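Category: Student Projects / Lab Safety / Inspections
By Siyabonga Mthembu – March
852 views – 6 shares – 2 comments

Udetti Student Robotics Project: Bench Inspection Checklist

This checklist must be completed by the team on duty before the arms are powered for the stacking exercise. Comments are entered by the inspector and remain on the sheet until cleared by the Singhal Laboratory office.

1. Mounting and base
Base flange seated on its metal plate: satisfactory.
Plate bolted to the table: satisfactory. Bolts are to be checked by hand, with power off, at the start of each session.
Comment: The tabletop is scuffed. Surface wear is accepted – new drilling is not permitted without written approval.

2. Cables
Cable clear of all joints through the full range of motion: action required.
Comment: A black cable passes over the base flange and rests on the tabletop. The team shall route and secure it before the next program change.
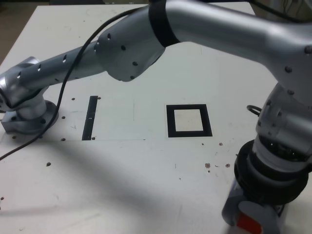

3. Work area
Target square clearly marked: satisfactory.
Personal items, drinks and tools removed from the table: satisfactory.
Students stand behind the floor line while an arm is enabled. Long hair is tied back and lanyards are removed.

4. Stacking exercise
Speed limit set to 60 mm per second for student programs: confirmed on the controller.
Emergency stop tested by two students, one at each end of the bench: confirmed.
Comment: The four-cube tower, red at the bottom, then yellow, then two green, is within the approved height for this bench. Fallen cubes may be picked up only after the stop has been pressed and the operator has said "clear" aloud.
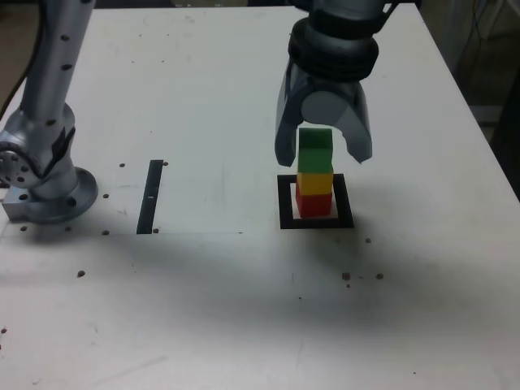 May a student work at the bench alone?
Two trained students must be present whenever an arm is powered, and one of them must remain within reach of the emergency stop.

5. Records
Entries are made in ink in the Foritz logbook. Teams preparing for the Sasberg competition must also attach a copy of the current program.

Result: Approved for use once item 2 has been cleared.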